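Otier two-arm mobile unit: a review after 107 hours of light chores 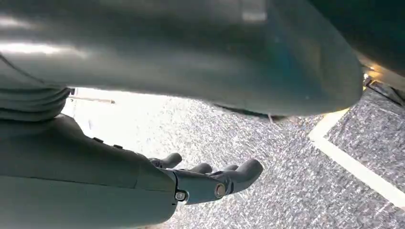 Cyprian Malinowski wrote in after the preliminary notes went up to say that 107 hours is too short to judge a machine like this, that the first 100 go to learning where it can stand, and that any verdict on housework should wait until somebody has run one through a winter with wet boots at the door. He has a point about the boots. The running time is what it is, and the results below are given per task so that readers can discount them as they like.

The unit under review is the Otier with the four-way hand set and the wrist camera option, running the Naidu task package, version 2. It was used on two kinds of work: household chores (floor pickup, laundry, dishes, wiping down) and small shop-floor chores (bin sorting, part transfer, sweeping up offcuts). The comparison machine, where one is mentioned, is the Priveck single-arm cart, which costs less and does less.

Setup

Unpacking and assembly took one afternoon. The torso ships attached to the base. The hands ship separately and go on with a supplied hex driver. The manual has the left and right wrist drawings swapped on one page, and the correction is on a loose sheet that is easy to throw out with the foam.

Calibration is done from a tablet. The arms run through a fixed set of poses and the software reports an error figure for each joint. One elbow failed the first pass and cleared on the second with no change made to it. Otier support asked for the log and did not come back with a cause.

Work areas are defined in the Naidu software by walking the unit around the edge of the zone. Tape on the floor is a help to the people in the room, and on a speckled gray carpet a white line is easy to see. The package does not read tape. It works from its own map, and if the tape and the map disagree, the map wins. Re-walk the zone after moving any furniture.

Floor pickup

This is the task most buyers will ask about first, and the results are mixed.

Objects on carpet were approached from above with the palm down and the fingers open. For soft toys, balled socks and plastic cups this worked well. The fingers close slowly and the grip is compliant enough that an off-center grasp usually still ends with the object in the hand. Flat objects are the problem. Envelopes, coasters, coins and a fallen dish towel spread out on the pile were all hard. The fingers have rounded tips and no nail or edge to get under anything, so a flat item has to be pinched up by its middle or pushed against something. The software has a push-to-wall routine for this. It needs a wall.

Over the full test, 400 pickup attempts were logged on carpet and hard floor together. The success rate on soft and upright items was good enough to leave the machine alone with a toy-strewn floor. On flat items it was poor enough that we stopped including them in the unattended runs.

Reach to the floor is adequate. Low reaches bring the forearm in under the body, and in that posture the upper parts of the machine hang over the work. An overhead room camera will not see the hand. The wrist view is the only useful one for supervising low work and it should not have been made an option. Order it.

The wrist view has its own limits. The hand fills a good part of it, and strong daylight on a pale floor washes out the detail. The exposure control favors the dark parts of the view, so a bright patch by a patio door goes close to white and small objects in it disappear. Closing the blinds fixed this. An exposure lock would fix it better, and the settings menu does not have one.

Laundry

Moving clothes from a basket to a front-loading washer: works. Pieces are taken one or two at a time. A full load took long enough that a person would have had the cycle running before the robot reached the bottom of the basket. For an unattended job that may not matter.

Moving wet clothes from the washer to the dryer: works with supervision. Twisted sheets exceed what the arm will lift in one go, and the unit stops and waits for a person at the first overload. It does not try a second grip. The Naidu release notes list a retry as planned.

Folding: hand towels and washcloths only. T-shirts came out as a shape with corners. Fitted sheets are not supported and the manual says so plainly.

Dishes

Loading plates into a lower rack was reliable once the rack position had been taught. Bowls were less so, with deep bowls being tipped against the tines at the wrong angle and left there. Glasses were handled gently and none were broken. Cutlery is out of scope: the fingers are too thick to pick one fork from a group, and they will bring up three or none.

Unloading is better than loading. The objects are in known places and the unit is patient. If the kitchen has one cabinet shelf at chest height for everything, unloading can be left to run. Above shoulder height the arm slows down a great deal, and we put nothing heavy up there.

The hand has no glove in the standard kit and is not rated for immersion. Rinsing under a tap is excluded by the warranty. A washable sleeve is sold separately and was not supplied for review.

Wiping

Counters and tables, acceptable. The unit holds a folded cloth and makes overlapping passes. It does not turn the cloth over, and it does not know if the cloth is dirty, so the last part of a table can end up worse than the first. Pressure is adjustable in five steps. Step three was right for laminate. Step five moved the table.

Shop-floor chores

The unit spent the second part of the test in a small packing shop, doing the work that falls between jobs there.

Bin sorting was the best result of the review. Molded caps and brackets, each larger than a thumb, were moved from a mixed tray to divided bins with few errors, and the errors were misplacements that a glance would catch. Speed is well below that of a person. The Priveck cart, with its two-jaw gripper and suction option, was faster on the same parts and made more drops.

Part transfer between a bench and a cart was reliable at fixed heights. When somebody parked the cart a hand's width out, the unit found it about as well as could be asked, paused, adjusted and carried on. When the cart was parked at an angle it stopped and called for help.

Sweeping was a disappointment. The robot can hold a broom with both hands and produce a sweeping motion. Getting the pile into a dustpan needs a second tool on the floor and a lean that the base will not allow. We went back to the shop vacuum. Anyone with a floor robot already should keep using it.

Hands and joints

The fingers are thick, segmented and finished in gray plastic. They show scuffs early, mainly on the tips. The scuffs had no effect on grip that we could measure. The plastic is slightly slick on polished items, and adhesive grip pads from Sirumer improved the handling of glasses and glazed plates a good deal. They lift at the edges with use and have to be replaced as a set.

Fasteners at the wrist are exposed, with sockets that collect lint. Blow them out weekly if the machine does laundry. None worked loose during the test. Checking them takes a minute, with the power off and the arm resting on a bench.

Noise is moderate. The arms are quiet at low speed and the base is not. In a house at night the base can be heard through a closed door, which limits the appeal of scheduling chores for 2 a.m.

Supervision

The number that matters for a chore machine is how often a person has to get up. In the household tests the unit asked for help most often on flat objects, tangled laundry and doors left half open. In the shop it asked least during sorting. The requests are clear, with a still from the wrist view and a one-line reason, and most are settled by moving something out of the way. A few are settled only by ending the task and starting again, because the package cannot resume in the middle of a dish load.

The emergency stop is large and in reach from the front and both sides. From behind it is not. We would like a second one.

Safety around people was conservative. The arms slow when anyone enters the zone and stop at a distance that can be set. In a narrow kitchen this means the robot and a cook cannot work together, and the practical arrangement is to leave it the room.

Battery and upkeep

Expect a working morning from a charge on light tasks and less with lifting. Docking succeeded every time on hard floor. On carpet the dock plate shifted until it was fixed down with strips. Software updates came twice during the test, and the second one erased a taught rack position. Export the positions before accepting an update.

Verdict by task

Soft item pickup: ready.
Flat item pickup: not ready.
Washer loading: ready, slow.
Washer to dryer: needs a person nearby.
Folding: towels only.
Dishwasher unloading: ready with a low shelf.
Dishwasher loading: plates yes, bowls no, cutlery no.
Wiping: acceptable on small surfaces.
Sorting parts: ready.
Sweeping: not ready.

For a shop with sorting or transfer work left over at the end of the day, the Otier can be justified now, and the Priveck should be priced next to it if the parts suit suction. For a household it covers part of the list and leaves the fiddly remainder. We would wait for the retry function and an exposure lock. The test unit goes back in November, and the wet boots will have to be done on the next one.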